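Skenon Two-Arm Teaching Station: Demonstration by Hand Guiding and Remote Control

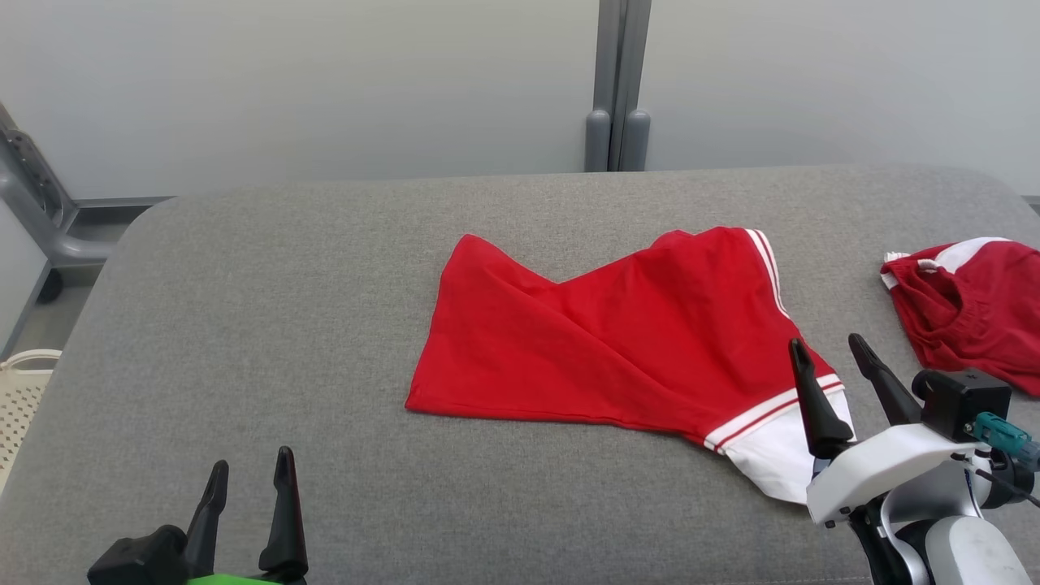

Published by the Product Information Office, Starnent
Last revised 2023-04-19

The Skenon station is a two-arm workcell for recording demonstrations of manual tasks. An operator performs the task through the arms, and the station stores the motion of both arms, the state of both grippers and the view from the head camera as a single synchronized episode. It is supplied to laboratories and training departments that need consistent demonstrations of work with soft goods, including the handling and folding of garments such as short-sleeved shirts.

Teaching methods

Two teaching methods are provided, and both write to the same episode format.

Hand guiding. The operator takes hold of the wrist and moves the arm directly. The drives compensate for the weight of the arm, and the gripper is opened and closed with a rocker switch. Hand guiding is recommended for short motions, for setting start positions and for correcting a single step of an existing demonstration.

Remote control. The operator sits at the Fostside console and moves a pair of leader arms, which the station follows. The head camera view is displayed on the console monitor. Remote control is recommended for tasks that require both arms at once and for sessions of more than a few episodes. It also keeps the hands of the operator out of the recorded video.

The two methods may be combined in one session. The method used is written to the header of each episode.

Working with garments

Cloth seldom lies the same way twice, and a set of demonstrations should reflect this. Starnent advises customers to begin episodes from a range of arrangements, including garments that are folded over or twisted on the work surface. A shirt presented flat and square in every episode gives a policy little basis for dealing with one that is not.

Sleeve cuffs, hems and trimmed seams are suitable first grasp points. The operator should bring the open fingers over the chosen edge, pause briefly, and then descend and close. The pause makes the approach and the grasp easier to separate during labeling. Where a second garment is kept on the surface, it should be left to one side, and the operator should avoid dragging the working garment across it unless separation is part of the task.

A padded work surface is preferred for cloth. It allows the fingertips to press lightly below the level of the fabric when picking up a single layer. Hard tables may be used with the compliance setting raised by one step.

Recording and review

Episodes are started and stopped with a two-position foot pedal. After each episode the operator is asked to mark it as accepted, rejected or held for review. Rejected episodes remain on the drive until the session is closed, and may be restored before that time. Review software is included for trimming idle time, comparing episodes side by side and adding text labels to steps.

The station can also replay an accepted episode on the arms at reduced speed. Replay repeats recorded motion only and does not adjust to the position of the garment. It is intended for checking reach and clearance.

Specifications

Arms: 2
Joints per arm: 6
Gripper: two fingers, parallel closing
Episode length, standard setting: up to 300 seconds
Episode length, extended setting: up to 600 seconds
Teaching methods: hand guiding, remote control
Camera view: head, with wrist module as an option

Supplied with the station

Two arms with grippers
Control cabinet and power cable
Head camera and mount
Foot pedal
Replacement fingertips
Recording and review software, one site license
Operator manual

The Fostside console is ordered separately. Customers who already own a Pacheco leader set may connect it with the adapter listed in the accessories section of the price sheet. Pacheco sets with the earlier round connector are not supported.

Installation and safety

The station must be installed indoors on a level floor. An emergency stop is fitted to the cabinet and a second one to the console; both must be tested before the first session of each day. During remote control, all persons must remain outside the reach of the arms. During hand guiding, one trained operator may stand within reach, and speed is limited automatically. Garments with loose cords, pins or open zippers should be removed from the work surface.

Ordering

Quotations are issued on written request to the sales office. Please state the intended task, the size of the work surface and whether a console is required. Orders that include operator training are scheduled after the installation date has been confirmed.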